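Tiltomness (grasping method)

Tiltomness is a way of teaching a robot hand to pick through mixed household objects, worked out at Virnlow by Henrik Albers and Smaranda Barbu.
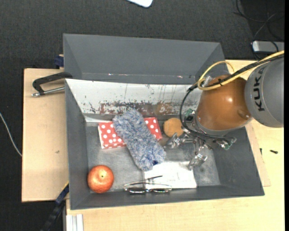

The name is a bit of a mouthful, but the idea is a friendly one – the arm rehearses 8 candidate grasps in simulation, favours whichever copes best with small errors in position, and only then closes its fingers. In the April trials it lifted 27 objects in 50 attempts, up from 22 with the older planner.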